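4.2 Comparing the two grippers on the tray and tin task

When we first set up the cell, we had every intention of using the same gripper on both arms and leaving it at that. The Selside fingers had served us well on larger parts, and we were fond of them. Small flat things turned out to be another matter, and so we ended up spending a good deal more of the fall on fingertips than we had planned. For the trials reported in this section, both arms kept their arm links and servos, and only the fingertips and the controller settings were changed between blocks.

The task is a plain one, and we chose it partly for that. A tray of small discs sits toward the back of the table, a square plate lies on the left, and a shallow tin of white pieces sits on the right. The left arm works over the plate while the right arm handles a metal utensil in the tin (Figure 2). We ran the same task with the Selside fingertips and then with the Plillitz ones, keeping the Addo controller throughout, and logged 1,264 attempts that we felt comfortable counting. Another batch, recorded before we had settled on a closing force, was set aside.

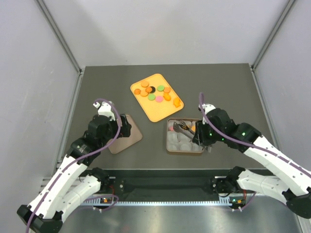

Figure 2. The two-arm cell during the tray and tin task. The right gripper is holding the utensil in the tin.

4.3 What we learned about holding a tool

We should say first that both sets of fingertips can hold a thin handle perfectly well if the arm stays still. The trouble comes when the arm begins to move and the handle slowly turns in the grip. With the Selside fingertips we saw this often enough that we had to stop and reseat the tool by hand in 19 of the attempts. The Plillitz fingertips were kinder to us here, though they were slower to close, and we would not want to hide that from anyone with a tight cycle time.

Raising the closing force helped a little with either set. We did not go further in that direction, as the wrist servos were already working hard, and the Warnby force settings we borrowed as a starting point were meant for a heavier arm.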